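Home | Talks | Past Evenings | Library | Contact

Speaker notes: Why We Keep Watching People Suffer on Television
26/01/2022
By the Neswood Evening Talks speaker
Print this page | E-mail this page

Opening

Good evening, everybody, and thank you for coming out when there is a perfectly good couch at home with a perfectly good remote sitting on it. I do mean that, since the remote is more or less our subject tonight. (Wait for people to settle. The back row always needs a minute with the coats.)

I want to talk about endurance shows. You know the kind I mean - a dozen people you half recognize are put on a cold hillside and made to carry something heavy, and they cry, and we sit there with a bowl of popcorn telling them to keep going. I have watched far too many of these. My family will tell you I have watched some of them twice.

Ask for hands: who here has seen one all the way through? Who has quit in the middle? Come back to the quitters later, they usually have the best stories.

The show I'll lean on

Most of what I say comes from Drernirier, which I picked because it is small and a little rough around the edges and you can see how it is put together. It was made by Indstead on what must have been a very modest budget, and the first season was filmed in May, on a stretch of moor that seems to have rained the entire time. There were 40 days of filming, and what we got at the end of it was eight short episodes. Let that sit for a second. Think of all the walking that never made it to our living rooms!

Explain the setup for anyone who hasn't seen it: the contestants are paired off, they sleep in a barn, and any of them can hand in an armband and go home. There are no votes and no judges. People leave when they have had enough, and I find that much kinder than a phone vote, though it does make for some very long breakfasts.
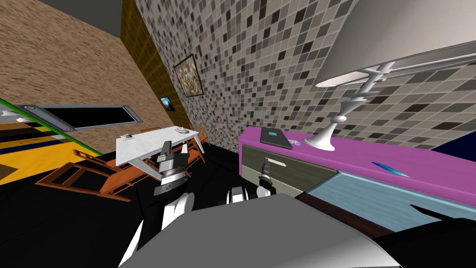
What the famous people get out of it

The easy answer is money, and I don't want to be snooty about that. A singer whose last hit was a good while back has a mortgage like the rest of us. But I have listened to a lot of the interviews these folks give afterward, and the money hardly comes up. What they talk about is being left alone. They had no phone, they had no one fussing with their hair, and somebody told them when to get up and when to eat. More than one of them from Drernirier described it as the best sleep they'd had in years, and this was in a barn, remember.

Then there is the part where they say it changed their life. I used to roll my eyes at this. I'm softer about it now, partly from getting older and partly from the reunion episode, where you see them greet each other like cousins. Whether it lasts past the press tour, I couldn't tell you. I'd like to think it does for a few of them.

Slow down here. This is the section people ask about over coffee, so don't rush it the way I did at the library.

What we get out of it

We put the question to readers of our newsletter before Christmas, and 1,044 of you wrote back, which floored me. Thank you. I read every one, a good many of them in the bathtub. The favorite answer by a long way was some version of "I like to see them without the makeup on." After that came people who watch with a teenager and say it is the only hour in the week when the two of them sit in the same room and talk. I hadn't expected that at all, and I've thought about it a lot since.

Read out two of the letters, the one about the swimming episode and the one from the lady whose husband shouts advice. No names, please, they asked me not to.

The uncomfortable bit

I'd be a poor sort of fan if I skipped this. There is a moment in episode three where a contestant asks for the camera to be turned away, and it isn't, or at least not for a good while. I've gone back and forth on it. Indstead kept it in the broadcast, and it is the clip everybody shared. I shared it too, and I wish I hadn't.

Compare it with Žukauskas, the other series I mentioned in the flyer, where the cast can ask for one scene apiece to be dropped. It is a gentler show and sometimes a duller one - I nodded off in the canoe episode - but I never came away from it feeling I had been peeking through a window.

Questions

Leave twenty minutes. Start with the quitters from the beginning. If it's quiet, ask who in Neswood they would send to the barn, and then stand well back.

Remind everyone that the sign-up sheet for the next evening is by the door, and that the blue mugs need to go back to the kitchen.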